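About Dukholm Paint

Dukholm Paint mixes interior wall paint for homes, schools and small offices. We started with one mixing machine and 11 colors in a rented shop on Mesa Street. Today our color book holds 330 shades, and every one of them is still mixed to order.

We sell direct and through our sister store, Plandis, which also carries brushes, rollers and primer. Orders placed before noon are mixed the same day. Local delivery is free on orders of 4 gallons or more — smaller orders can be picked up at the counter.

Our paints are water-based and low in odor. Each batch gets a number, and we keep the formula on file so you can match a wall years later. If you have lost the number, bring in a chip the size of a coin and we will match it by eye and by meter.

The color book is revised every November. Shades that sell poorly are dropped from the book but can still be ordered by name. The most recent additions are mostly muted browns and soft purples, meant to be used together.

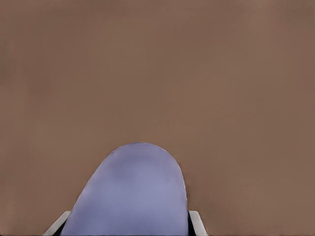
Lavender against a warm taupe brown. Computer rendering.

Sample pots are available in all shades. Trade accounts are open to painters and landlords, and forms are at the counter.

Page updated February 2026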